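How to Check a Shared Post Before You React to It

A clip lands in your feed with an angry caption, and the comments have already decided what happened. The steps below take seven minutes or less for most posts. I wrote them up for the evening media class that Maribel Pacheco and I teach at the Tredavine library, and they work on a phone as well as a laptop.

Step 1. Read the caption and the clip separately

Cover the caption with your thumb and play the clip with the sound on. Write down only what you saw and heard. Then read the caption and mark every claim that isn't in your notes. Motives, dates and places are the usual ones.
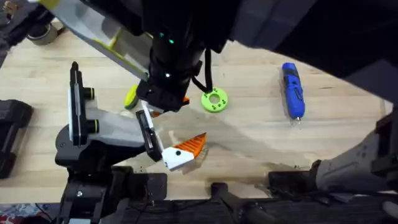
Step 2. Find the longest version

Pause on a clear frame, take a screenshot and run it through a reverse image search. Sort by oldest if the tool allows it. In February our class worked on a clip of a parking lot argument that ran 85 seconds. The full recording was 115 seconds, and the missing part held the apology.

If the search returns nothing, crop out any added text or borders and try again. Added text throws off the match more often than you would think.

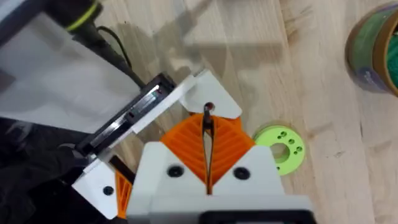 Try a second frame as well, from near the end of the clip. Faces and signs work better than sky or pavement. Save the links as you go – posts get deleted, and you will want to compare them later.

Step 3. Look at who posted it first

Open the account and scroll back past the last few days. Check whether it posts from one town or from everywhere. A post with 1573 shares can still trace back to one account that guessed at the location.

Step 4. Write your own caption

Use one sentence with plain nouns and verbs, and leave out any word that tells the reader how to feel. 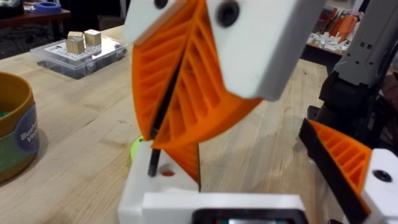
Practice on pictures you have no opinion about before you try it on the news. A fair caption for the one here would be "Two ribbed orange fingers on a robot gripper." "Robot takes over worker's job" would get more clicks, but there is no worker in it and no job either. Once that difference is easy to spot, go back to the post you started with and do the same thing.

Step 5. Decide what to do

If your caption and the original caption match, share it if you like. If they don't, send the longer version to the person who shared the post, privately, with the link and no lecture. If you couldn't find a source at all, leave it alone and check again the next morning.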